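怎样和街坊一起做一幅拼布横幅

更新于 4/4/19

这份说明写给准备在街区、学校或社团里组织大家合做一幅横幅的人。做法来自我们在 Gavdale 和 Pedton 两地做过的几幅，其中一幅用在 Pedton 图书馆分馆延长开放时间的请愿上，另一幅挂在 Gavdale 菜市场的入口。你不需要是专业裁缝，会用缝纫机走直线就可以带队。参加的人连针都没拿过也没关系。

全文按先后顺序写，第一次做的话请从头读到尾再开始买布。

一、先定这幅横幅要做什么用

开工之前把用途写成一句话，贴在工作间的墙上。用途决定尺寸、布料和字数。

游行用的横幅要轻，两个人举着能走一段路，宽度不要超过三米，字要大，隔着马路能读出来。挂在墙上的可以重一些，可以用厚布，可以有很多小细节。放在会议室或图书馆里长期展示的，要考虑褪色和灰尘，最好能拆下来洗。

我们第一次在 Pedton 做的时候没有定这件事，一半的人按游行横幅做，一半的人按壁挂做，结果拼起来一边沉一边轻，举起来是歪的。后来拆了三块重做。

用途定好以后，再定谁来决定内容。常见的办法有两种：一种是先开一次讨论会，把口号和主题定下来，每个人在主题之内做自己的一块；另一种是每个人先做自己想做的，最后由拼接的人安排位置。前一种适合有明确诉求的活动，后一种适合纪念、庆祝之类的场合。两种混着用容易吵架，选一种，提前告诉所有人。

二、人数、时间和场地

横幅的每一块我们叫“布片”，一人一块最省事。两个人合做一块也可以，多见于母女、邻居或者有一方手不方便的情况。

活动一般分四次，每次两个半小时。第一次讨论和画草图，第二次剪布和固定，第三次手缝或机缝，第四次拼接和收边。第三次总会有人做不完，让他们带回家，同时准备一个信封写上姓名和联系方式，布片装在里面带走，再装在里面带回来。

每一次都会有新人来，也会有人不再来。报名表上不要写“必须参加全部四次”，写了会吓跑带孩子的和上夜班的。准备几块裁好的空白布片留给中途加入的人。

场地要求不高，有大桌子、有插座、有好的光线就行。桌子比椅子重要，裁布和拼接都要把整块布摊平。教堂附属的活动室、学校食堂、社区中心、歇业的店面，我们都用过。食堂的问题是桌面有油，布要隔着纸放。歇业的店面光线最好，路过的人会进来问，Gavdale 那幅有好几块就是路过的人做的。

关于喝茶吃点心：放在另一张桌子上。这条写在第一次活动的通知里，到了现场再说一遍。
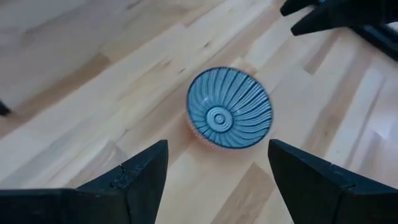
场地确定以后，去看一次晚上的灯。白天看着亮堂的房间，到了傍晚可能只有一排灯管能用，深色线缝在深色布上什么也看不见。如果灯不够，带几盏夹式台灯，并且把深色布片排在白天的场次做。

三、材料和预算

Gavdale 那一幅的总花费是 275 英镑，其中最大的一笔是底布和杆子，线和针很便宜，旧布是大家捐的。如果能借到缝纫机，预算还可以再低。

底布：选结实的平纹棉布或者薄帆布，颜色以本白、深蓝、墨绿为好。买之前先洗一块小样，看缩不缩水。整幅底布下水洗一遍再裁，晾干后熨平。

贴布用的布：旧床单、旧衬衫、桌布、窗帘都行。弹力布不要，会跟着针脚起皱。绸缎很漂亮但是毛边厉害，给有经验的人用。征集旧布的时候写清楚“洗干净、不要拉链和纽扣”，否则你会收到一整袋牛仔裤。

毛毡：给孩子和初学者准备，不脱线，剪下来就能缝。缺点是淋雨会变形，游行横幅上少用。

双面黏合衬：熨一下就能把图案固定在底布上，再沿边缝。没有它也能做，用大头针别住就行，只是慢一些。

线：涤纶缝纫线结实，做拼接用；绣花线做表面的装饰。颜色多备几种，黑线和白线买双份。

针：长短粗细混装的买两盒，另外买一盒穿线容易的大孔针，年纪大的参加者会感谢你。

剪刀：至少要有几把只剪布不剪纸的，在手柄上系一根红布条做记号。左手用的剪刀准备一把。

熨斗和熨板：两套。一套坏了活动就得停，这种事我们碰到过。

杆子：游行横幅用两根竹竿或者轻的铝管，壁挂用一根横杆。竹竿在园艺店买，记得检查有没有裂口。

四、布片的尺寸和模板

布片大小统一，是整幅横幅能拼起来的前提。我们用的是边长 46 厘米的方块，四周各留两厘米缝份，所以完成后露出来的图案部分是 42 厘米见方。

用硬纸板剪一个和布片一样大的外框模板，再剪一个露出图案区域的内框模板。每张桌子放一套。裁布片的事由带队的人提前在家做完，现场裁会浪费大半个下午，而且总会裁歪。

在每块布片上用水消笔画出内框，告诉大家图案不要超出这条线。说三遍。缝份里绝对不要缝珠子、亮片或者纽扣，机器的针走到那里会断。

有人会问能不能做得不是方的。可以在方块里面做任何形状，方块本身不能变。

如果横幅上有一行大字，字单独做，不分配到布片里。字的高度按观看距离来：隔一条街看，字高不小于 25 厘米；在室内看，12 厘米就够。字体用粗的、没有衬线的，先在报纸上写好剪下来，挂到墙上，走到最远的地方看一看，再剪布。

五、第一次活动：谈话和草图

第一次不碰布。这一点有人会失望，提前在通知里说明。

先让每个人说一件和主题有关的小事。请愿图书馆那次，我们问的是“你上一次去图书馆是为了什么”。有人去打印求职信，有人去取暖，有人带孙子去听故事。这些答案后来都成了布片上的图案，比直接问“你想画什么”好用得多。

带队的人要做记录，写在大纸上，大家都能看到。记录原话，不要替别人润色。谁说的可以不写名字，有的人愿意说但不愿意署名。

然后发纸和粗笔画草图。只给粗笔，细铅笔画出来的东西剪不成布。草图画在和图案区域一样大的纸上。画完之后让每个人回答：这里面哪些形状可以用一把剪刀剪出来？剪不出来的就简化。人脸最难，建议用背影、手、帽子、鞋代替。

不会画画的人可以描自己的手，描一串钥匙，描一片叶子，或者直接做几个字。另外准备一些旧杂志和老照片，用来找轮廓。

第一次结束前把草图收上来，拍照存档，写上姓名。草图一定会丢，照片不会。

六、第二次活动：剪布和固定

把捐来的布按颜色分堆放在长桌上，让大家自己挑。先挑大面积的背景布，再挑小的。

步骤如下。

把草图上的每一个形状分别描到薄纸上，编号。

把黏合衬的纸面朝上，描下形状的反面。很多人会忘记反过来，字母尤其容易出错。做字的桌子旁边固定安排一个人，专门检查反面。

粗剪黏合衬，熨在贴布的背面，等它凉了再沿线细剪。

撕掉背纸，把形状摆在布片上，先不要熨。站起来，退后两步看一看，和旁边的人交换意见，再动熨斗。

熨斗温度按棉布档，不要来回推，一块一块压。化纤布上面垫一层棉布。

熨斗由一个大人专门看管，孩子可以把布片送过来，在旁边等着。地上的电线用胶带贴牢。

这一阶段最常见的毛病是东西太多。一块布片上三四个大形状就够，细节留给下一次用针线添上。

七、第三次活动：缝

黏合衬只能起固定作用，洗两次就会开，所以每个形状的边都要缝一圈。

手缝的话，教两种针法就够用：回针和毛边绣。回针结实，用来做线条和字；毛边绣用来包住贴布的边缘。把两种针法各做一个放大的示范样，用粗毛线缝在硬布上，传给大家摸着看。对着屏幕教不如手把手教，一张桌子配一个会缝的人。

机缝用之字针，针距短一点，沿着形状的边走。转弯时针停在布里，抬压脚，转布，放压脚，再走。初学者先在废布上走一条街区那么弯的线，练好了再上布片。

线头留在背面打结，剪到一厘米。背面难看没有关系，最后会有衬布盖住。

缝的时候人最愿意说话。不要放音乐，或者放得很轻。Pedton 那一次，关于要不要把分馆关闭的日期写进横幅，整个讨论就是在第三次活动里边缝边谈完的，最后决定写。带队的人这时候手上也拿一块布片缝，走来走去检查会让人紧张。

做坏了怎么办：剪一块新的形状盖上去。盖过的地方往往更好看，也更结实。整块布片不想要了，翻过来还可以用一次。

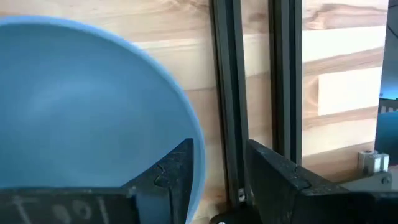 Kamran Ansari 读过这份说明的上一版后来信，认为缝的部分只安排一次活动太少。按他的说法，Norero 那边的小组把第三次拆成了两个晚上，中间隔一个星期，第二个晚上来的人反而更多，做完的布片也整齐得多。他还建议在两个晚上之间开放一个下午，不设带队的人，谁想来坐着缝都可以，钥匙放在隔壁店里。他们唯一后悔的是没有多借一台缝纫机，排队的人有时候要等半个钟头。

他的意见我们同意，时间允许的话就这样安排，把四次变成五次，报名通知里写清楚。场地要付钱的话，多出来的那一次可以在某个参加者家的厨房里做，把机缝的任务留给最后一次。

八、排列布片

所有布片收齐之后，先不要缝，全部摊在地上，按行列摆开。地上铺干净床单，请大家脱鞋。

排列时看这几件事：颜色最深的不要挤在一角；方向明显的图案，比如走路的人、指着的手，让它们朝向横幅中间；孩子做的布片分散开，不要集中在最下面一行。我们见过一幅横幅，孩子的布片全在底边，挂起来以后被前面的椅子挡得干干净净，家长们很不高兴。

拍一张照，走到椅子上再看一遍，再拍一张。用手机把照片调成黑白，深浅不平衡的地方马上能看出来。

位置有争议的时候，由事先说好的人决定。如果事先没有说好，抽签。

位置定下来之后，在每块布片背面贴一张小纸条，写上行和列，例如“二之四”。按行叠好，用夹子夹住。

布片数量凑不满一个长方形时，用素色方块补空。素色方块也可以用来写地名和年份。

九、拼接

拼接用缝纫机，由两三个有经验的人做，一天可以完成。

先拼行：相邻两块正面相对，对齐边，别针横着别，沿内框线缝，缝份两厘米。每缝一道就熨一道，缝份向两边分开。

再把行和行拼起来。交叉点要对准，先在每个交叉点别一根针，再别中间。对不准的差几毫米可以不管，差到一厘米就拆。

有的布片缝过之后会缩，这很正常，手缝拉得紧的人尤其明显。小了的布片，四周接一条窄布补足再拼。大了的，用模板重新裁，裁之前问一声做的人。

拼好的面料和底布背对背放在一起，四周用疏缝固定，中间每隔一块布片缝几针，把两层连住，否则举起来的时候会鼓成一只口袋。

收边用八厘米宽的布条对折包住。上边单独做一个杆套：把一条宽布对折成管状，缝在背面，宽度比杆子的粗细多出三厘米。游行横幅在左右两侧做杆套，底边缝一条窄的加重带，里面穿一根细链子，风大的时候不会翻上来。

室外用的横幅，在没有图案的地方开几个半月形的风口。这一步很多人舍不得做，但是在风口上举过一次没有风口的横幅，就会自己去剪了。

十、署名

署名要在第一次活动时就问，不要等到做完。有人希望写全名，有人只写名字，有人不写。我们的做法是在背面缝一块浅色布，请大家用布用记号笔自己签。签完熨一遍，颜色就不会掉。

不要在正面写组织者的名字或者资助方的标志。资助方如果要求露出标志，可以印在旁边的说明牌上。这件事在拿钱之前谈好。

还要问清楚横幅归谁。写一张半页纸的约定：横幅由谁保管，谁可以借，借出去能不能用在别的诉求上，将来不用了交给谁。每个参加的人都看过。Sabina Vlček 保管的那一幅，约定里写明任何参加过缝制的人都可以去看，提前打个电话就行，这一条后来用得很多。

十一、悬挂和搬运

横幅卷起来搬，不要折。找一根硬纸筒，地毯店一般愿意送，外面包一层旧床单，把横幅正面朝外卷上去，再套一只布袋。正面朝外卷，里层的布不会起皱。

游行前排练一次。举杆的人要轮换，每隔十分钟换一次，事先排好顺序。杆子底端缠一段布条，手不会滑。转弯的时候外侧的人快走，内侧的人原地踏步，中间安排一个人看路。

壁挂时，横杆两端用粗绳吊住，绳子系在能承重的钩子上。避开直射的阳光和暖气片上方。

下雨天能不举就不举。湿了的横幅当天摊开晾干，不要卷着过夜。

十二、清洗和修补

平时用软刷子刷灰，或者在吸尘器管口蒙一层纱布，轻轻吸。

整幅水洗一年最多一次，用冷水，在浴缸里泡，不拧，两个人抬起来控水，平铺在草地上晾。红布容易掉色，洗之前用湿棉签在背面试一下。会掉色的横幅不要下水。

修补的工作可以再办成一次活动。五月天气好，我们通常在这个时候把几幅横幅都拿出来，搬到室外检查脱线和破洞，当初做的人会回来，也会带新的人来。

十三、经费和宣传

小额的钱比较好找。街区的店铺、工会分会、家长会、信用合作社都可以问。Gavdale 那次，Trnka 裁缝铺出了线和半卷底布，条件是活动当天把店里卖不掉的零布也带走一部分。

申请的时候附上一页纸，写明用途、日程、预算和联系人。不用写很多关于“赋能”的话，写清楚谁会来、做出来的东西挂在哪里就好。

传单我们印过 800 张，塞进附近的信箱，来的人里面多数是看了面包店门口那一张手写海报来的。所以后来只印 50 张，贴在面包店、洗衣房、诊所和公交站，每张上面手写一句不同的话，效果更好。传单上写：时间、地点、不用会缝纫、不收钱、可以带孩子、有没有台阶。

需要翻译的话，请会那种语言的街坊写，让他们按自己的说法写，不要逐字照译。

十四、清单

活动前一周：确认场地和钥匙，看灯，裁好布片，剪好模板，洗好底布，试机器，换新机针。

活动当天带：布片、贴布、黏合衬、线、针、大头针和磁铁、剪刀、水消笔、熨斗、熨板、插线板、胶带、台灯、姓名贴纸、信封、垃圾袋、急救包。

收场：用磁铁把地上和桌下的针扫一遍，关熨斗，拔插头，布头装袋带走，给布片拍照，锁门还钥匙。

模板的纸样可以来信索取，说明你要的横幅宽度和用途，我们会寄合适的一套。来信请留回信地址。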